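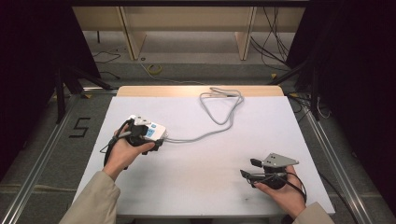 I went back to karting in February after nine years away, and I said I would write down how the season went. It is now August 2024 and I have done five race weekends at Akdale, so I have enough to go on.

The short version is that I'm slower than I remember being. I used to run in the junior class and finish near the front most weekends. Now I'm in the senior rental-engine class with people who never stopped, and my best result is 17th. I weigh more, I brake too early, and my neck is done by lap eight.

The kart is a used Urrutia chassis I bought from Corey Ruddock, who moved up to the shifter class. It came with two sets of rims, a stand, and a box of sprockets with the tooth counts scratched off. Corey let me have it for less than he could have gotten online, and he has answered a lot of texts from me about axle stiffness. The seat was too narrow and I had to swap it before the first weekend. I drilled one of the holes in the wrong place and had to plug it. The plug has held up fine.

My first weekend was cold and the track was green. I went out on tires that had done two weekends already and could not get any heat in them. I spun at the hairpin on lap two of the first heat, spun again at the same place on lap four, and finished last of the karts that finished. In the final I was lapped. I drove home and didn't unload the trailer until the next evening.

The second weekend I bought a new set and it made a bigger difference than any setup change I've tried. I was still a second and a bit off the leaders, but I could place the kart where I wanted it. I passed two people into turn one in the second heat, and one of them passed me back on the exit. That was the first time I enjoyed it.

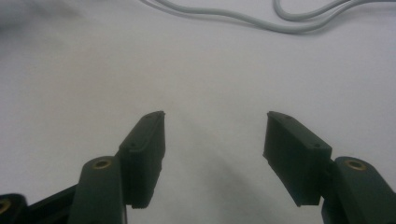

Since then most of my time has gone into the braking problem. Renata Espinoza runs the tent next to mine and has been racing at Akdale for longer than I've been driving on the road. She stood at the end of the back straight during one of my practice sessions and told me afterward that I was lifting well before the 80 board, coasting, and then braking. I didn't believe her until I looked at the data. There was a flat spot in the trace every single lap where I was doing nothing at all.

So I worked on that and only that for a weekend. No gearing changes, no messing with the front width. I picked a patch in the asphalt and stayed on the gas until I got to it. It felt much too late for the first session and normal by the third. It was worth four tenths a lap, which moved me up two spots in the final.

The fourth weekend was a loss. It rained on Saturday and I don't own wets, so I sat under Renata's tent and helped change a clutch. On Sunday it was dry, but I broke a chain on the warmup lap of the final. I had noticed it was tight the night before and meant to fix it in the morning. Check your chain when you notice it.

The fifth was the 17th place. There were 31 karts entered, so that's just about the middle of the field. I started 22nd, got a good run around the outside when some people tangled in turn three, and held on. The last three laps I had Skallora stickers filling my view from the kart in front and could not find a way by. He was slow in the middle sector and quick everywhere I could have passed him.

People have asked what it costs. My entry fee at Akdale is 90 dollars for a single day, and a set of tires is close to 300 once you add tax. I can make a set last two weekends if I don't care much about the second one. Fuel and chain lube don't add up to a lot. The motel does, and I have started sleeping in the van for the two-day events. My back doesn't like it.

There are two rounds left at Akdale, and then the away round at Juvetmont, where I have never driven. Corey says it is bumpy and that I should pad the seat on the left side and tape my ribs. There's a long right-hander there that everyone complains about. I've watched some onboard laps and it looks flat out, but everything looks flat out on video.

I still need to order a new chain and a rear sprocket, and the left front tie rod has a slight bend in it from the turn three mess. I straightened it once already. I'll probably replace it this time.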